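Drawers, and the things we keep in them

When we asked in the last newsletter how you all look after your old wooden drawers, we thought we might get a handful of replies. We had 271! Thank you to everyone who wrote in, and especially to the reader in Trikness who sent four pages in very handsome handwriting about a chest that came down from her grandmother and still smells of lavender (and, in damp weather, of mothballs).

Sticking was far and away the commonest complaint. Most of you swear by a rub of candle wax along the runners, and so do we – a plain white household candle does the job perfectly well, and there is no need to go out and buy anything special. Take the drawer right out first, brush away the dust, and rub the wax on wherever the wood looks shiny from wear. If it still catches after that, leave it alone until the weather turns drier before you reach for the sandpaper. We were too hasty with a bedside table once and it has rattled ever since.

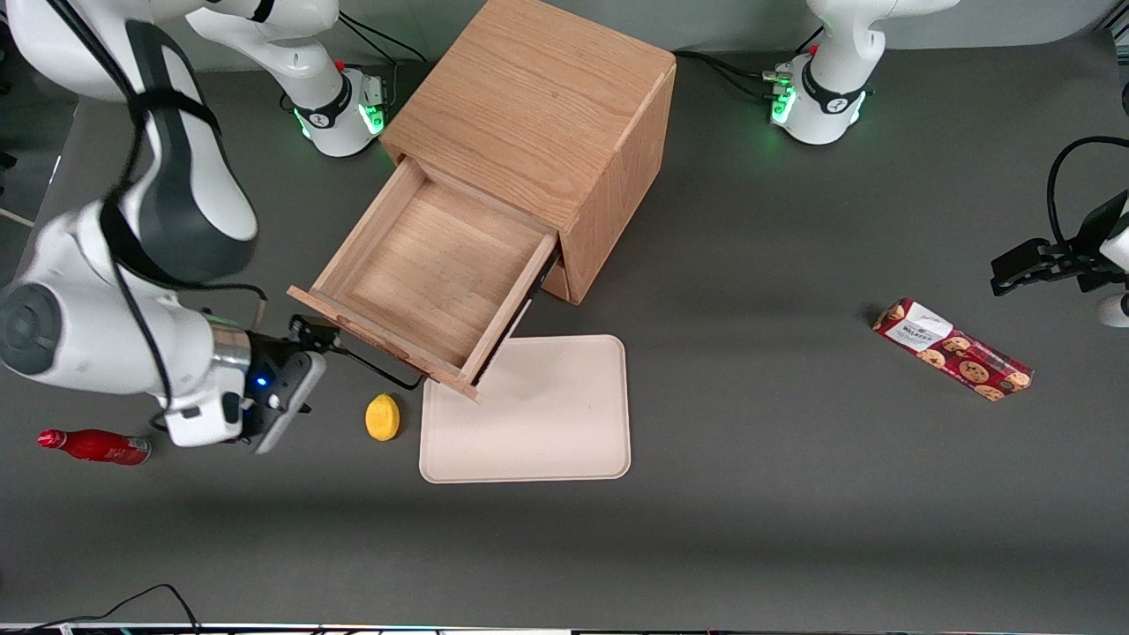
Lining came up a good deal too. Wallpaper ends were the favourite, cut a little short so that they lie flat, and several of you use brown parcel paper and change it each October when the winter jumpers come out. Please don't glue it down, however tempting it is, as whoever has the drawer after you will be scraping away at it for days. A musty drawer can be stood outside on a breezy morning, out of strong sun, and a saucer of bicarbonate of soda left inside overnight will often see to the rest.

We will be talking about all of this, and handles as well, at our next open afternoon in the Colberg Rooms. There is space for 17 at the long table and plenty more chairs along the wall. Do bring a drawer if you can carry it, and a candle if you have one to spare. Tea is on us.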